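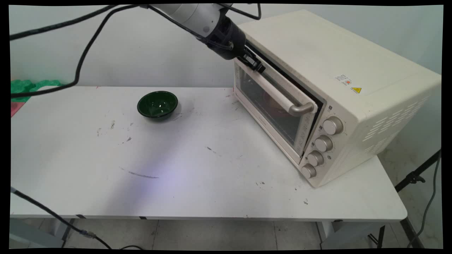 Toaster Oven Notes
Last updated May 12, 2024

Hello! I'm Marichka Vasylenko, and this is the readme for my toaster oven notes, which started as a scrap of paper stuck to the fridge in Tulimholm and have grown into a proper folder. It's all about small worktop ovens: opening and shutting them, getting food in and out, what the knobs do, and how to lay out the table so you don't burn your wrists.

What's in the folder

notes.txt – the main file, 1000 lines or so of me talking to myself
dishes.csv – every bowl and tin I own, with a yes or no for oven use
knobs.txt – settings I've tried, oldest first
old/ – please don't look in old/

How the table is set

The oven goes on the right of a white table, turned at an angle so I can get at the door and the four knobs without leaning over. One bowl sits out to the left, usually the dark green glass one (it's down as "no" in dishes.csv, it's for serving only!). I keep everything else off the table. Yes, the top is scuffed and there's a long grey streak on it. I've scrubbed, it's staying.

A word on the door. It has a metal bar across the upper part and that's what I mean whenever the notes say "handle". If I write "top edge" I mean the frame above the glass. Hadi Mansour mixed these up for a whole week, so I went back and fixed the wording in October.

Columns in dishes.csv

name, colour, material, oven (yes/no), remarks. Blank means I haven't checked. Row 20 is a duplicate and I keep forgetting to delete it.

Known problems

Knob settings are from my oven only, so please don't trust them on yours. Temperatures before version 5 were guesses. Zoia Nechyporuk is still typing up the baking tins, bless her.

Use it however you like, and send corrections to me or to Zoia.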